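I sold the car in February and I still want my bus back

Sunday, April 23, 2023

I should say straight off that I like not owning a car. I like it more than I thought I would. The insurance is gone, the permit is gone, and I no longer lie awake wondering what the noise under the bonnet might cost me. My last repair bill came to £1363, for a thing I'd driven twice that month (once to the tip, once to the garage that gave me the bill).

So you'd think I'd be pleased that Flekell is cutting the 52 down to one bus an hour and putting the money into "flexible travel". I've read the leaflet. There's to be an on-demand minibus called Mira, which you book on your phone, and a row of hire bikes outside the station. Lovely! I'll probably use both. I just don't see why either of them has to come out of the bus. 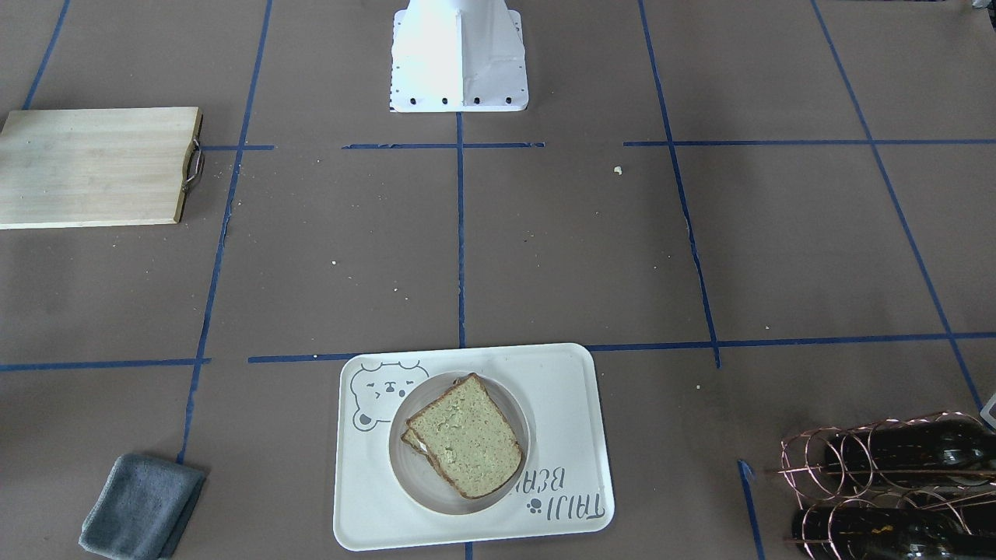

The good thing about the 52, at least as it was, is that I didn't need to plan it. It came every 20 minutes, I walked to the stop, I got on. If I'd forgotten my purse I went back and got the next one. You can't be spontaneous with a minibus that wants to know tonight what you're doing tomorrow, and I've tried Mira on its trial run. The first time it offered me a pick-up 3 hours after I wanted to go. The second time it was very good, I'll admit, and the driver waited while I found my umbrella.

But a service that's very good half the time doesn't get anyone to work. People will put up with a slow bus if it turns up. Once they've been late a couple of times they start looking at second-hand hatchbacks, and then you've lost them for ten years. 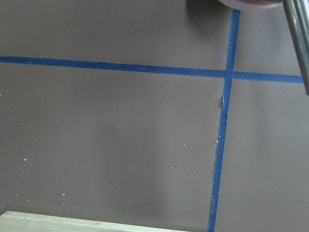

What about the bikes, then?

I'm all for the bikes. I've had a go on one and whizzed down Bastos Hill grinning like a child. Coming back up was another matter, with a bag of potatoes in the basket and a lorry behind me, and I got off and pushed. My neighbours across the road are both past eighty and nobody is going to put them on a hire bike to get to the chemist.

The council keeps saying that fewer people are using the bus, and I'm sure the numbers are right. They took off the evening services first, though, and then the early one, and then they moved the stop at Emby Road to the far side of the roundabout. I'd want to see what happened to the figures after each of those before I blamed the passengers.

Put the evening buses back for a year, leave the timetable alone, and let Mira cover the villages that have never had a bus at all. They'd be thrilled with it. And please could somebody move the Emby Road stop back, because crossing there with a pushchair is horrible and I don't even have a pushchair, I was only helping.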